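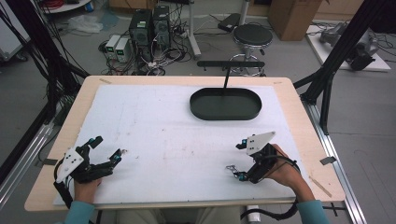 The rectangular table with the white sheet on it, and the dark green tray toward the back.

Plernimero Street Garden Club - September minutes

I'm taking the notes again, so if I spelled your plant wrong, come and find me at the plot and I'll fix it. We got going at 6 in the evening, or close enough once the kettle had been found. Good turnout! I didn't do a roll call, but there was a sign-in sheet by the door and I have it at home if anybody wants it.

Last month's minutes

Read out by me, a bit too fast. One correction: I had written that the compost bins were being moved to the north fence. It's the east fence. It has always been the east fence. Everybody was happy with the rest.

Water

We spent the longest on this one. The big tank holds 3000 gallons when it's full and we drained it twice over the summer, which hasn't happened in any year I can remember. Those of us on the low plots said the hose pressure drops to a dribble by mid-morning. Those of us on the high plots (me included, sorry) said we hadn't noticed. There was a suggestion to put the two halves of the garden on different mornings, and a counter-suggestion that people won't stick to it, and then we went back and forth for a good while about soaker hoses.

What we agreed: low plots get the hoses before 10 in the morning, high plots after. We'll try that through the end of the season and talk about it again. The dripping tap by the gate needs a new washer and I said I'd pick one up.

The Kingi beans

Oh, these were a hit! For anyone who missed the spring meeting, Kingi is the pole bean that came to us in the seed swap with no packet, only the name on a scrap of envelope. It climbed over everything. Several people have saved seed and we passed some around in a jar lid. Please dry yours properly before you bring them in - the ones I put away last year went moldy in the jar and I lost the whole lot. A couple of members found them stringy if they're left on the vine too long, and I'd agree with that. Pick them young.

Somebody asked if we could grow them along the street side next year so people walking past can help themselves. Lots of nodding. It needs a trellis, though, and the trellis needs money, so see below.

Money

We have 33 plots and all but one are paid up. The last one has promised to pay by the next meeting and I believe it. Plot fees stay the same for next year. I had braced myself for an argument there and didn't get one.

The old mower from Wumex has been to the repair shop again. We talked about whether to keep fixing it or put the money toward the trellis, and the feeling in the room was one more repair and then it's done. I'd like it written down that I voted to get rid of it now. We also said yes to lumber and wire for the trellis, as long as it's bought before the yard puts its prices up for the winter.

Trip to Plurketau

The visit to the orchard at Plurketau is on for late in the month. We'll share cars from the front gate. Bring boots, bring a lunch, and bring a bag or box if you want windfalls, as they don't hand any out. They've asked us to leave the dogs at home this time. There was some grumbling about the dogs. I've passed it on and the answer is still no.

I'll be asking them about grafting, because I've got an apple that does nothing but make leaves, and a few others said they would like to hear that part too. If you have a tree question and can't come, send it along with somebody who can.

Paths and the back corner

The brambles behind the shed are back. We did a good clear-out in spring and they're already up to my shoulder, so we need another work morning before the ground gets too soft to walk on. Gloves and long sleeves! Please don't put bramble roots in the compost. I dug out a whole clump that had sprouted in there and I still have the scratches.

Wood chips are coming for the main path. They'll get dumped just inside the gate, so take a barrow load whenever you're passing and spread it from the gate end down.

Anything else

The lost trowel with the red handle has been found, in the water butt. It's hanging on the hook in the shed. The squash swap will be at next month's meeting, so bring whatever you've got too much of and take home something you haven't. No zucchini, please, or at least only small ones.

There was a question about keeping bees. We didn't have time for it and it goes first on the list in October.

We wrapped up at twenty past seven and stacked the chairs. Next meeting same place, same time. I'm bringing the plum cake.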